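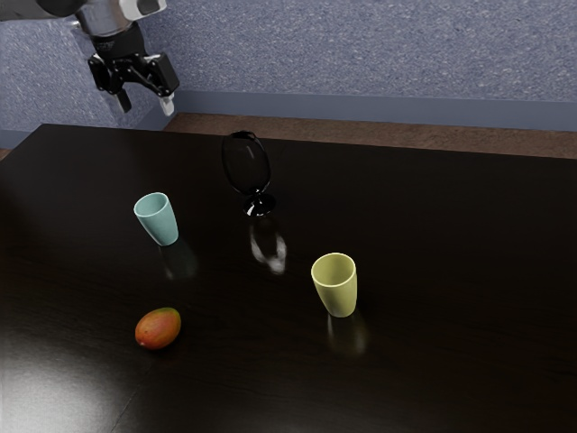 Water Notes: Film and Etching on Drinking Glasses

Cloudy glassware comes from one of two conditions, mineral film or etching. They look alike on the shelf. Film is a deposit on top of the glass and can be removed. Etching is a change in the glass surface itself and is permanent. Most of the products sold for cloudy glasses work on the first and do nothing for the second, so it pays to identify the condition before buying anything.

The test takes a few minutes. Put a spoonful of plain white vinegar on a cloudy area, leave it for five minutes, rinse, and dry with a clean cloth. If the treated spot is clear, the problem is calcium carbonate, the same scale that forms in a kettle. If the spot is unchanged, look at the glass at a low angle under a strong lamp. Etching in its early stage shows faint rainbow colors. Later it turns a uniform white, sometimes with lines running around the bowl. A spot that stays cloudy but feels slightly gritty may be silicate scale, which resists vinegar and is difficult to remove by any method safe for household use.

Water in the Itine service area arrives at a hardness of 6 grains per gallon. One grain is 17.1 parts per million, so the figure works out to just over 100 ppm expressed as calcium carbonate. That is moderate. It will leave spots on a glass that air dries, and it will build film over several weeks in a dishwasher running without rinse aid. Homes on private wells along Pearce Road are a separate case. Several of the samples brought to the Grivero office in February came in far above the town supply, and one had total dissolved solids of 400 ppm. Dissolved solids and hardness are different measurements. A high solids reading does not by itself mean hard water, but all of those solids stay behind when a drop evaporates.

Softened water brings its own difficulty. Calcium and magnesium in hard water use up part of the detergent and slow its attack on the glass. With the softener in place that protection is gone, and a detergent dose set for the old water is now too strong. Glass contains sodium, and hot alkaline water with little mineral content draws it out of the surface. Long cycles, high temperatures and excess detergent all speed the process. A household that installs a softener to cure spots and keeps filling the detergent cup to the top can etch a good set of glasses within a year.

Settings for softened water: use half the detergent you used before, and reduce further if dishes still come out clean. Choose the normal cycle over the heavy one. Stop rinsing plates under the tap before loading, and scrape them instead. Detergent with no food soil to work on spends the cycle working on the glass. Open the door when the cycle ends so steam can leave.

Settings for unsoftened town water: keep the rinse aid reservoir full and set the dial one step above the middle. Rinse aid lowers surface tension so that water leaves the glass as a sheet and carries its minerals to the drain. Run the kitchen faucet until it is hot before starting the machine. Once a month, clean the empty machine with citric acid on a hot cycle, with no detergent. Do not add bleach to the same cycle under any circumstances, as acid and bleach together release chlorine gas.

Plastic cups should be judged separately. They hold less heat than glass and stay wet longer after the drying phase, and minerals concentrate in the last drops to dry. Some plastics also become dull from fine scratches or from heat, and neither responds to vinegar. If a plastic cup passes through the vinegar test unchanged, it is worn, and adjusting the water will not bring the finish back.

Vinegar in the rinse aid reservoir is a common suggestion that we do not recommend. It is weaker than the product it replaces, has no surfactant in it, and some rubber seals deteriorate with repeated exposure. An occasional bowl of vinegar on the upper rack is less of a concern, though citric acid does the job better and leaves less odor. 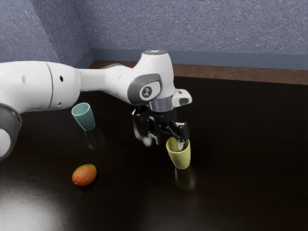 Kosmas Zervas writes that he followed the softened-water settings from our last issue and still had white marks on the lower third of every wine glass. He had cut the detergent by half, changed to the short cycle, and replaced the rinse aid. The marks came off with vinegar, so he ruled out etching. His explanation was that the softener itself had stopped regenerating after a power cut reset its clock, and the house had been on hard water for weeks with detergent measured for soft. "Check the softener before you change anything else," he adds. "I wasted a month on the dishwasher."

We agree with the order. A test strip dipped in cold water from the kitchen tap will show whether the softener is working. The reading should be at or near zero. If it is not, look at the salt level first, then at the clock, then for a salt bridge, a hard crust that leaves an empty space underneath and keeps water from reaching the salt. A broom handle pushed down gently through the salt will find one. Confirm too that the bypass valve was returned to the service position after any plumbing work. Bear in mind that many kitchens have an unsoftened cold line for drinking. In that case take the sample from the hot side, which is the line that normally feeds the dishwasher.

Owners of the Rarnar countertop test kit should note that the color card supplied with older boxes is printed in ppm and the newer one in grains. The strips are the same. Divide the older reading by 17.1 before comparing it with the figures in this newsletter.

Anel Makhubela will run hardness tests at the Grivero office, Room 907, through the end of the month. Bring a clean jar filled to the top from the cold kitchen tap, after the water has run for two minutes. Do not use a jar that has been through the dishwasher with rinse aid unless you rinse it well by hand first. Label the jar with your street, and write down whether the house has a softener and whether the tap is on it. Results are ready the same afternoon. Well owners who want iron and manganese included should ask for the longer form at the desk, and should fill a second jar.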